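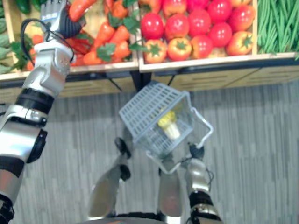
Hi Nesma,

Equipment update for August, a bit longer than the last one because the money questions are finally getting interesting!

We've spent nothing on the big line so far. Tevier and Aigner both quoted for the second pair of hands, and Aigner came in lower but wants 11 weeks for delivery. Tevier can ship in two (they swear). I'm leaning Tevier — we lose most of the fall otherwise, and the grocery picking work is what Nornirgate really wants to see from us.

Small stuff: I'd like to move $1063 out of travel and into spare finger pads, wrist cables and more shopping baskets. Produce is its own little budget too, and I never planned for it. Tomatoes don't keep! Can we call it a consumable?

Still open is the service contract. The quote covers 9 months and I'd much rather have a full year, so I've asked them to redo it. The shelving for the Tretilholm room can wait until that's settled.

If you can okay the travel money by email, I'll get the small order in right away.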